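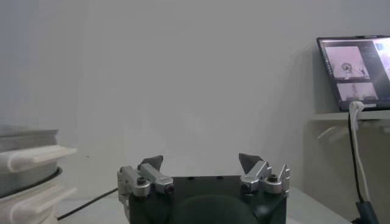 5 min read · Speaker notes

Good morning, and thank you for having me back. (Wait for the latecomers, the coffee is a long way from this room.)

I said I'd talk about the bench cell at Furkton and what it has done to the working day there, and I do want to spend most of my time on the second half of that. The machine is the easy bit. You can see it on the opening slide – two silver fingers with dark pads, open, a pale bench, and a screen propped up to the right. It's a very plain little corner of a building, and most of what I have to tell you happened within arm's reach of one like it.

A bit of background for those who don't know us. Mallura makes and packs small plastic fittings, and Furkton is the smaller of our two sites. There are 18 people on the assembly side. For years the job was picking up parts, turning them the right way round, stacking them and passing them on, and on a busy shift that meant 1,738 parts through the benches. If you have ever done that with your own hands you'll know that the last hour is mostly about your thumbs.

(Ask for a show of hands: who here has worked on a bench? Leave time, people like telling this story.)

We brought in the first arm in March, under a project we called Vornex, and I'm afraid the name was my idea. We told everyone a fortnight beforehand, which I now think was far too late. People had seen the floor being marked out. They had already worked out what was coming and were filling in the rest for themselves, and some of what they filled in was a good deal worse than the truth. So if you take one thing home from me today, please tell people when you first start looking, even if all you can say is that you're looking.

Next, the jobs. We kept all 18 people, and I'm glad to be able to say it, but I don't want to hurry past it as though that settles the matter. The work changed. Someone who was quick and neat with her hands, and known for it, now spends a good part of the morning watching two small camera views on a screen and deciding whether a grip looks right. That is skilled work too, but it's a different sort of skill, and she had been proud of the old one. We ought to have said so out loud much sooner than we did.

(Slow down here. Last time I rushed this.)

What went well was the teaching. We gave each person 90 minutes a week away from the line to learn the arm, paid and properly covered, and they took to it wonderfully – they found things the supplier's people hadn't. It was the bench staff who asked for softer pads, and the bench staff who worked out the order the parts should come in. By the summer they had sent in 194 suggestions, some of them rather rude, and we read every one.

What went less well was the quiet. Two people at a bench will chat all day, and one person minding a machine won't, or not in the same way. Several people told us they missed it. We have since set the cells in pairs, facing each other, and moved tea back to 10.30 so that both sides stop together. It sounds a small thing and it has made more difference to the mood than anything else we tried.

Mansilla, our larger site, starts in the new year, and the people there have been over to spend a day with the Furkton crew. I stayed out of the room for that, on advice.

(If short of time, skip the pay question and take it from the floor. Somebody will ask. The answer is that the grade went up one step for everyone trained on the arm, and it should have happened at the start.)

Questions now, please, and do speak up for those at the back.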